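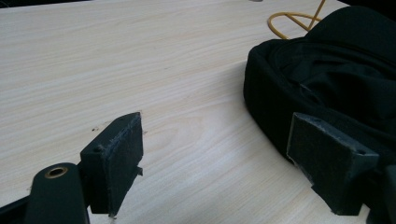
Trout update, filter trouble, and why I'm switching feed

Saturday, June 18, 2022

Quick one tonight. Long day, feeding still to do, and I promised an update before the hot weather gets here properly.

So. The fish are in. 300 rainbow fingerlings from Grustudora, picked up at the hatchery gate in two big bags of water and oxygen, in coolers, in the back of the car with the AC running the whole way. My feet were freezing. They were longer than I'd expected, quite lean, good color, fins in decent shape apart from a bit of nipping on the tails. Floated the bags, let the temperature come together slowly, then started adding tank water a jug at a time. It takes patience and I don't have much. Did it anyway.

Lost eight the first week. I was braced for worse. Most of those were in the first couple days, and they were the small ones, so I'm putting it down to the trip. Nothing since then. I check morning and night and scoop anything floating before it can foul the water.

For anyone new here, the setup is a round tank in the old milk house with a swirl separator on the outlet, then a drum of filter media, then back up through the pump. Well water for top up. The milk house is great in summer, thick walls, stays cool. The creek (Wireck, if you're local) is close enough that people keep asking why I don't just run it through the tank and out again. Permits is one answer. Disease is the other. There are wild fish in that creek and whatever they've got I don't want, and whatever mine have got they don't want either. Also it runs like chocolate milk after any kind of rain.

OK, the filter. It's been a pain.

I started the thing up in January with no fish in it, just dosing ammonia and waiting on the bacteria. Cold water, so it went slow. Really slow. By spring the ammonia was going away overnight and the nitrite was too, and I thought great, done. Then I put real fish on it, with real feed, and nitrite climbed right back up. Not crazy high but enough that I stopped feeding for a day and salted the tank a little. Salt helps keep the nitrite from getting into them through the gills. That much I did know.

What I think happened is I stopped dosing too early. Had everything cycled, got busy, and let it sit with nothing to eat for a good while before the fish came. Bacteria died back. Of course they did. If you're doing this, keep dosing right up until the night before the bags arrive. I had that written in my notebook. Underlined even.

It's better now. Nitrite has been dropping all week and I'm feeding close to what they want. Still testing every day, same time, before the morning feed. My fingertips smell of reagent.

Next thing – air. The Fröhlich blower I bought used is still going. It's loud, it rattles the shelf it sits on, and I've stopped hearing it, and that worries me a little. What if it quits and I don't notice? So I did a test while I was standing there with the oxygen meter in the water. Shut the air off, left the pump on, and watched the number. I'd given myself up to 20 minutes and turned it back on way before that. It didn't crash but it slid steadily and I didn't like the look of it. And these are little fish in cool water. In the fall, with the same tank full of pan-size trout, that slide would be a lot steeper.

So a battery backup is going in. Also an alarm that goes to my phone. The alarm I have now is a buzzer in the milk house, which is useful if I happen to be in the milk house.

Feed. I know I said I'd stick with Ponar for the whole grow out. I take it back. Nothing wrong with it exactly, they eat it like crazy, but the bags I've been getting have a lot of dust in the bottom and the dust goes straight into the water. Cloudy for an hour after every feed. The swirl separator can't catch stuff that fine, it just rides on through to the filter and gums up the media, and then I'm rinsing media, and then I'm knocking back the same bacteria I've been trying to grow. Round and round.

I've been sieving it. Kitchen sieve, bucket, shake shake shake. Works fine, takes forever, and a good bit of every bag ends up on the compost, which at what feed costs now makes me kind of ill. Going to try a different pellet next size up and see. If the fish don't like it I'll be back to sieving I guess.

Feeding itself is the best part of the day. They figured me out fast. Come in the door and the whole bunch swings around to my side and the surface just boils. Feed by hand, little bit at a time, stop when the ones at the back lose interest. I looked at belt feeders and timer feeders and I'll probably want one by the time we go visit family, but I learn more from standing there for five minutes than from any of the test kits. Slow to come up? Something's off. Go look at the water.
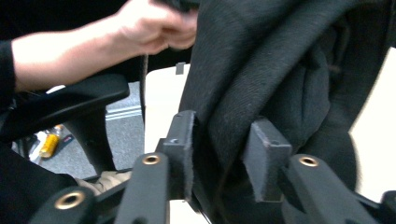

One commenter under my last post figured I was stocking too heavy for a first year and said I'd be smarter to raise half that many and get every one of them to the plate. Fair. I went back and forth on that myself all winter. On paper the tank can carry them to eating size, with the air on and the filter grown in. On paper. In real life I've got a filter that just had a wobble and a secondhand blower, so the plan is to start pulling the biggest ones early, in late summer, and thin things out as we go. Small trout are good trout anyway. Pan, butter, done.

Same commenter asked about grading and yes, it needs doing. There's already a spread. A few hogs getting most of the feed and some skinny ones hanging out by the drain. I built a grader box out of PVC pipe with gaps you can swim through if you're small enough. First try the gaps were too wide and everybody went through, hogs and all. Second try I'll space them with a drill bit for a gauge. They need to be off feed the day before, too, so it's less stress on them and less mess in the water.

Money, since somebody always asks. No I'm not making any. Between the fingerlings and the feed and the electric these will be some pricey fish compared to the ones at the store. I'm keeping a running total on the milk house wall in pencil and I'll type it up at the end of the season, the whole ugly thing. A couple neighbors have said they'd buy some off me. I need to look up what the state wants before I sell so much as a fillet, so for now it's our freezer and maybe the smoker.

The smoker! Need to fix the smoker. Door doesn't seal.

List for this week, mostly so I'll do it:

Battery backup, order it, stop reading reviews
New gaps for the grader
Shade cloth over the milk house window, there's algea starting on that side of the tank
Drain the swirl separator every day, not every other day
Clean the probe on the oxygen meter
Answer emails, sorry, I'm behind

On emails – a few of you wanted plumbing drawings. I don't have drawings. I have a notebook page with a coffee ring on it and about three changes I never wrote down. I'll trace the pipes and draw it up right, with the valves labelled, and put it in the next post.

Water was clear as glass this morning befor I fed. Nitrite down again. Off to do the evening feed.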